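Clandico Community > Class and Club Projects > Arms and Grippers

Gripper crushes or drops soft things, final project due in March

Posted by workport_student

Our class project is to get a robot arm to pick up a bouquet and set it down again without wrecking it. We recorded 500 tries by hand and trained on those. Hard objects go fine. With flowers, the fingers either close too far and crease the wrapping, or they close too little and the bouquet slides. We have a camera at the wrist and two pads on the gripper, no force sensor.

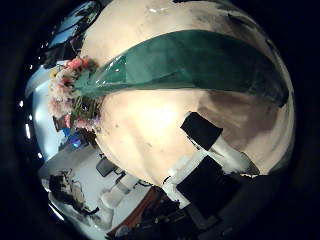
Gripper pads against the cream side of the bouquet, green cellophane above.

The grader wants 16 clean pickups in a row. Our best run so far is 5. Should we record more tries, or change the hardware? We have access to the lab until 9 p.m. most evenings but we can't spend much.

Posted by karunaratne_robotics

Don't touch the hardware yet. I helped with a school club that had the same trouble with paper bags.

First, look at where you grab. The wide part of a bouquet is mostly air and paper, so the pads have nothing firm to stop on. Go for the narrow part where the stems are tied. Throw out the recordings where whoever was driving grabbed the wide part, even if the pickup worked. You are teaching the arm two different habits and it ends up somewhere between them.

Second, check how the closing command was saved. If your log only has open and closed, the arm can't learn a half squeeze. Save the finger position as a number at every step. We missed this and had to redo a month of recordings.

Third, vary the table. Lay the bouquet at different angles and in different spots, and move whatever else you keep on the cloth. 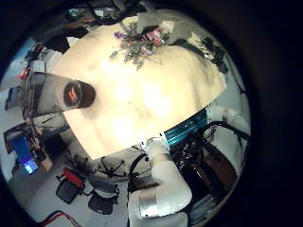
Do we need a force sensor to handle flowers?
A force sensor helps, but you can get a long way with motor current. Most small grippers report it, and a sudden rise tells you the fingers have met something.

If you do read the current, write down the value with the fingers closing on nothing. Ours drifted as the motor warmed up, so we took a new reading before each session.

Posted by brodberg_builds

just get more data. we had 2000 tries for our club entry and it worked fine, mostly. softer pads too

Posted by karunaratne_robotics

2000 is a lot for one class. I would clean up the 500 first and see what's left. Softer pads are worth trying, but if you swap them, the old recordings won't match very well, so do it before you record again.

One more thing to look at is cable slack. If a cable pulls tight when the wrist turns, the arm can stop short of where you sent it, and it's easy to blame the training for that. Move the arm slowly through its whole range by hand and watch the cables at each joint.

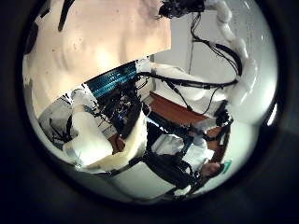 Update from workport_student

Thanks. We sorted the recordings and a lot of them were grabs on the wide part. The log did have only open and closed, so we are changing that before recording again. I asked about motor current and our gripper does report it, but the number comes in late. Does anyone know if that delay can be set lower, or is it fixed?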